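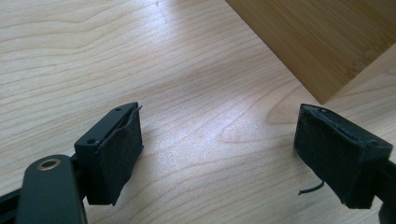
The padded fingers of a hand-held gripper, open over a wooden tabletop.

Worn gripper pads skew robot training data, Lonstead group finds

2024-10-10

The condition of the soft pads on a hand-held gripper can affect how well a robot learns from the recordings made with it, according to a study released by the robotics group at the Lonstead Institute.

The group collected 1863 demonstrations of everyday table tasks, such as moving a cup, turning over a board or picking up a spoon. In each one a person held the gripper and did the job by hand while a camera on the tool recorded the fingers and whatever lay in front of them. The recordings were then used to train a control program for a robot arm fitted with the same kind of fingers.

Nicanor Valdebenito, who led the work, said the group had first put its uneven results down to the people doing the recording. Some operators seemed to produce data that trained a better program than others. When the sessions were sorted by date instead of by operator, a different pattern showed up. Programs trained on recordings made soon after the pads were replaced did better on the arm, which also had fresh pads. Those trained on recordings made with old pads tended to squeeze too hard or to close on an object at the wrong spot.

"People adjust without thinking about it," Valdebenito said. "If the felt is slick or a corner has lifted, you press a bit more or you come in from a different side. The program copies that, and then it runs on an arm where the pads are fine."

To test the idea, the group set up 2 matched collections in September. The same operators did the same tasks at the same tables, once with new felt and once with felt that had already been through several weeks of use. The program trained on the worn-pad set dropped or missed 37 of the objects it was asked to move in the final trials. The one trained on the new-pad set, given the same number of tries, dropped or missed 30.

The gap was widest for thin, flat items. A cutting board lying on a table leaves little to hold, and operators using worn pads often tipped the tool to get one finger under the edge. The arm could not repeat that motion well. Cups and boxes showed almost no difference between the two sets.

Looks mattered less than the group expected. Loose threads, lint and frayed edges are easy to spot in the recordings, and the team wondered whether the program was picking up on them as a visual cue. It blurred the area of the fingers in part of the data and trained again. The results barely moved, which the authors take as a sign that the trouble lies in the motions and not in the pictures. They note that they tried this with black felt only, and that lighter materials might behave differently.

The paper suggests logging each pad change along with the recordings, so that sessions can be sorted later. It also describes a short check at the start of a session: the operator picks up a flat test piece, holds it level and sets it down again. If it slips, the pads are replaced before any recording is done. Valdebenito said the check has been part of the group's routine since the second half of the study.

A second approach was less successful. The group tried to correct for wear in software by giving older recordings less weight in training. This helped a little with flat items but made the program slower on everything else – it would pause above an object before closing – and the authors do not recommend it in its present form.

The grippers were built in the institute's own shop with linkage parts from Givach, a small supplier in the same town. Training was done with Bumance, the group's in-house software. Ó Conaill, a firm that makes sorting equipment, paid for part of the work and had no say in the results, according to the paper.

The group plans to repeat the comparison with rubber pads, which last longer than felt but pick up dust. Valdebenito said the recordings from both September collections will be shared with other labs on request, together with the log of pad changes.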